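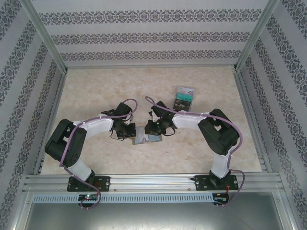
4.2 Demonstration during the open day

The second part of the study took place in April, when the laboratory at Flinberg opened its doors to the public. We used this occasion to observe how people without technical training react to a two-arm workspace. The demonstration was prepared by the first author together with Fletcher McPhee from Woremum, who wrote the control software used in all sessions.

Figure 3. The two-arm workspace. Both arms are mounted on one aluminum rail, and the grippers face each other above a flat gray packet.

The task was the same as in Section 3. One arm has to take a flat packet from the floor panel, lift it and pass it to the other arm, which puts it down on its own side. As Figure 3 shows, the two arms stand on the same rail and reach inward from the left and the right, so the handover always happens near the middle of the workspace. For the visitors this was an advantage, as they knew where to look. The cables run along the arms and are held with cable ties on the left one. Several visitors asked if the cables can be caught by the gripper. In our earlier trials this happened two times, and after that we made the loops longer.

Visitors came in groups of at most 12 persons. Each group stayed for one round of 30 minutes. First a member of the team explained the task in simple words, then the arms performed the handover under program control, and at the end the visitors were allowed to control one arm by themselves with a hand controller. In total 538 visitors attended the demonstration, and we recorded 3,393 handover attempts, including those made by the visitors. Attempts which were stopped by the operator before the first contact with the packet are not included in this number.

We didn't give a questionnaire in the room. In the pilot at Goodwin we noticed that people fill it in very quickly when the next group is already waiting, and the answers are then of small value. Instead, two observers wrote down the questions and comments of the visitors. The notes were later sorted by Kiri McPhee with the scheme of Section 3.4. When it was not clear to which category a comment belongs, it was discussed until both observers agreed.

The most frequent questions concerned safety and speed. Many visitors found the arms slow and wanted to know whether they can move faster. We explained that the speed was limited on purpose for the open day. A smaller group of questions was about the packet itself: why it is flat, and if the arms could also handle something soft, like a sock or a slice of bread. Children asked such questions more often than adults. We consider them useful, and a soft object will be part of the next study.

A failed handover changed the mood in the room more than we expected. While the arms worked without error, most groups were quiet and after some minutes began to talk about other things. When the packet was dropped, people came closer and started to give advice to the operator. In the afternoon rounds we therefore let the operator wait a short moment before correcting the error, and the observers noted more comments in these rounds. This change was not planned in advance, so the morning and afternoon rounds should be compared only with care.

4.3 Limits of the observation

The visitors came by their own interest and don't represent the general public. A part of them were families of employees of Skollico, our neighbor in the same building, and some had seen the arms before. The observers also could not hear every comment, especially when two people spoke at the same time.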